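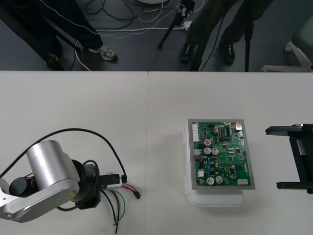 A populated green circuit board in its grey frame, with capacitors of several sizes.

Board-to-wire connection is the branch of electronics assembly in which separate wires are joined to a printed circuit board through connectors. It is a wonderfully varied craft! A single board may carry a long pin header, a latched plastic housing and bare pads for solder, and each wants its own mating part.

Wires bound for the same place are usually gathered into a harness. Colour helps a great deal: red is widely used for positive supply and black for the return, though makers differ, and the drawing always wins over habit.
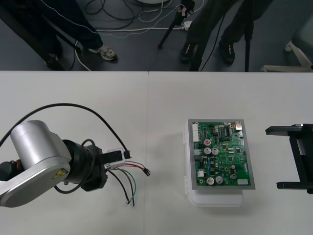
Why are many connectors made to fit only one way round?
Reversed supply wires can destroy a board in an instant, so the housing has a rib or slot (called a key) that blocks the wrong position.

Seating is the part enthusiasts love to argue over. The plug is lined up square with its header and pushed by the housing, never by the wires. Latching types give a lovely small click. The Lindqvist workshop handbook, revised in September, allows 14 seconds per plug for beginners. 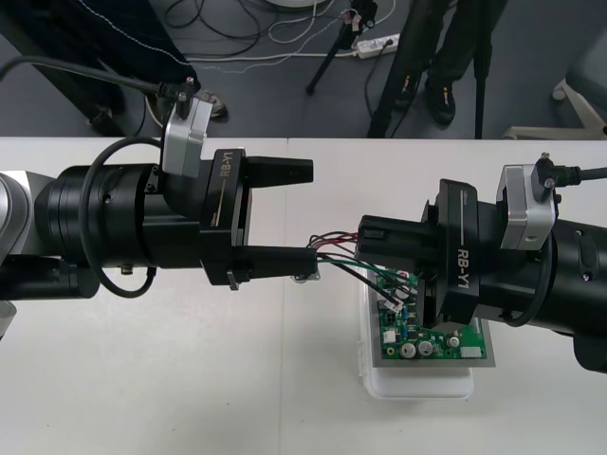 Libor Murín disagrees with the handbook on this point, writing that a learner should have no time limit at all until 900 plugs have gone in without a bent pin.

Ring terminals are another matter, and a very satisfying one. The ring is crimped to the stripped wire end and held under a screw, giving a joint that stays put even if the screw works slightly loose.

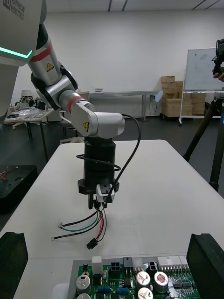
Loose wires above a board, two of them ending in ring terminals.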